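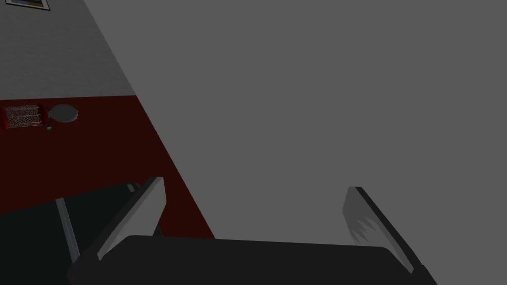 *Last changed: 20th April*

**Unit 3: Access to technology – barriers, tools and trade-offs**

These notes cover the lecture and replace the February version. The reading on licensing is now in Unit 4.

### 3.1 Terms

*Availability* means that a tool can be obtained at all. *Access* means that a given person can obtain it, run it and get useful work out of it. Most published figures measure the first and are quoted as the second. Keep the two apart in your written work.

A *barrier* is any condition that stops a person who wants to use a tool from using it. We sort barriers by type:

- **Cost** – purchase price, subscription, data charges, repair
- **Skill** – training needed before the first useful result
- **Infrastructure** – power, network, a suitable device
- **Permission** – licenses, accounts, age or residency rules

A single tool usually meets several of these, and removing one often exposes the next. A free program that needs a fast connection has moved its cost from the user's software budget to the user's phone bill.

### 3.2 Worked case: Haltham

Haltham is a small town with a public library and one secondary school. The library offered a browser-based data analysis package, Utness, free to any cardholder. It had 900 cardholders at the start of the trial. Of these, 286 opened an account and 100 completed a project of their own.

Two ratios matter:

1. Uptake: 286 / 900, or 31.8 percent
2. Completion among those who signed up: 100 / 286, or 35.0 percent

The product of the two is 11.1 percent of cardholders. Report all three values. Uptake alone hides the skill barrier, and completion alone hides everyone who never signed up.

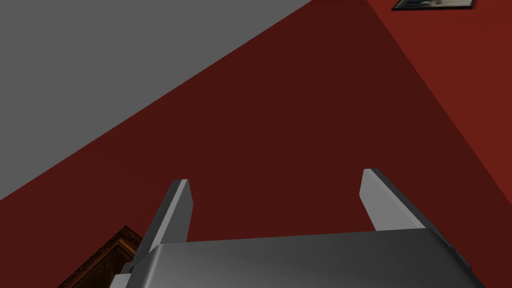

The denominator also needs care. Cardholders are people who already use the library, so the result can't be extended to the whole town. A person without a card faces a permission barrier before the software comes into it.

### 3.3 Simplified interfaces

Lowering the skill barrier usually means hiding settings. The Lyimo editor does this with fixed templates; the Drelilham toolkit keeps every setting but supplies defaults. With templates, the first result comes quickly and the limit is reached early. With defaults, the first screen is harder to read, but the user can go on to advanced work without changing tools.

Neither design affects infrastructure barriers. Check device requirements separately.

### 3.4 For next time

- Read section 2 of the course reader, up to the table on device costs.
- Choose one tool you use weekly and list its barriers by type. One page, typed.
- Bring the Haltham ratios – we will recompute them with a different denominator.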